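Filed under: Opinion / Clubs & Classrooms

In defence of the simulated term
October, by a parent helper at the Bulow after-school robotics club

My position at the start of the year was that a robotics club ought to contain a robot. I put this to the other adults over the biscuits and was told, kindly, that it would contain one in the spring. Until then the children would be working in simulation, which is to say on the school laptops, which is to say sitting down.

I had been looking forward to the smell of solder. I had bought a multimeter.

The club has 429 pounds to spend this year, and a real arm of any use would swallow the lot and ask for pudding. So we have Pititz, a free simulator that runs on machines most offices would have thrown away, and a task set by the Zelell schools challenge: get a gripper to a block, close it, lift, and put the block down somewhere else. A toddler can do this while crying. Our two teams have been at it for 6 weeks.

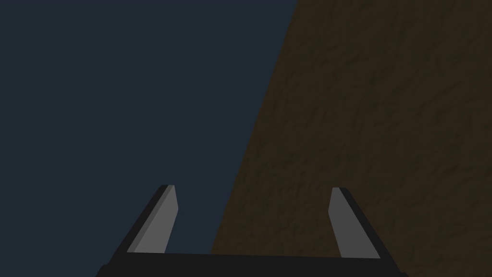

What I had not reckoned with was how much arguing it would produce. On a screen, the gripper does what the code says with a loyalty bordering on spite. If a child has mixed up left and right, it goes left for ever. There is no loose wire to blame, and no younger brother who sat on it. One team ran 2,277 attempts in a single session, nearly all of them dreadful, and then had to work out why. I have sat in meetings at work with less curiosity in them.

The case against is real and I still half believe it. Nothing in Pititz weighs anything you can feel. A child who has never stripped a screw has missed part of an education, and a simulated block doesn't slide under the radiator. Some of the quieter ones have started to treat failure as free, pressing go again before they've had a thought. A robot that costs money teaches you to think first, mostly by terrifying you.

But I remember the clubs of my own schooldays, where one confident boy held the screwdriver all year and the rest of us held the torch. Here everyone has a gripper. They can all crash it before tea, and they do.

In the spring we are promised the loan of a Nnaji arm, which will wobble and jam and disagree with everything the laptops told us. I expect sulking. I'd still keep the autumn as it is – screens, shouting, imaginary blocks – and I would ask other clubs saving up for hardware to stop waiting and get on with it.

The multimeter is available to borrow.

Contact the newsletter | © Bulow Community Pages | Back to top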